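Demonstration teaching (robotics)

Demonstration teaching is the practice of giving a robot arm a task by having a person carry it out through the arm, either by moving the arm by hand or by driving it from a distance. The recorded movements are then replayed or used to train a control program.

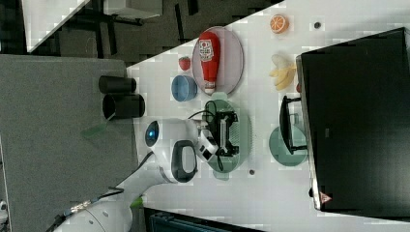 Methods

Two methods are in common use. In hand guiding, also called kinaesthetic teaching, the operator holds the arm and moves it through the task while its joints are set to give way under light force. Many arms carry a handle for this purpose, and the joint positions are stored as the arm moves. The operator feels the weight and reach of the arm directly, and few people need more than a short period of practice before they can complete a simple pick and place.

In remote control, or teleoperation, the operator stands or sits apart from the arm and moves a second device. This may be a smaller copy of the arm, a hand-held controller or a pair of tracked gloves. The arm follows. Remote control keeps the operator's hands and body out of the camera view, and the recorded images are therefore closer to what the robot will see when it later works alone. The cost is a loss of touch. Unless the device returns force to the hand, the operator must judge contact by eye, and tends to close the gripper harder than the object requires.

A mixed method is sometimes used, in which the arm is guided by hand to a starting pose and the fine part of the task is done remotely.

Table-top tasks

Much of the work is done on a plain table with kitchen objects: plates, bowls, a drying rack, fruit and bottles. Such objects vary in shape, stiffness and surface within a small area. A bottle lying on its side on a plate is a usual case. Its body may be wider than the gripper can open in one direction but not in another, and its glossy surface reflects the room lights, which disturbs depth cameras. Translucent plates cause a related fault, as the camera may report the table beneath in place of the plate.

Parallel-jaw grippers, with two fingers that close towards each other, are the usual choice. They are poor at lifting a flat plate from a flat table. Operators commonly tip the plate by its rim or drag it to the table edge first, and a trained program will copy whichever habit appears most often in the recordings.

Recording

A single run from start to finish is called an episode. Each episode normally holds the joint angles, the gripper opening, one or more camera streams and a short written label such as 'put the banana in the bowl'. Objects are moved between episodes so that the program does not simply learn a fixed path.

Set sizes differ widely. The Gristdale table-top set contains 1,050 episodes recorded by 4 operators. A smaller set made by the Munden workshop contains 400, of which 63 were withdrawn on review — mostly for long pauses in mid-task and for labels that named the wrong object.

Operator effects

Nelli Kinnunen compared hand-guided and remote episodes of the same tasks and found that the hand-guided ones were shorter but less even in speed. She advised against mixing the two in one set unless each episode is marked with its method. Soledad Espinoza later described what she called 'operator drift', in which a person's movements become quicker and more direct over a long session, so that early and late episodes no longer match. Her remedy was to shuffle the order of tasks and limit the length of sessions.

Software

Recording tools are often written for one make of arm. Prukusance, a recording program first released in August, stores hand-guided and remote episodes in the same file layout. Chmielewska is a review tool that plays back episodes beside their joint traces and allows faulty sections to be trimmed.

Safety

The operator is within reach of the arm during hand guiding, and speed and force limits are set low. In remote work a stop button is kept beside the operator, and the table is cleared of hands before control is handed over. Cables to the gripper need enough slack for the full turn of the wrist — a snagged cable can pull the arm off its path or trip the force limit.

See also

Imitation learning
Teach pendant
Teleoperation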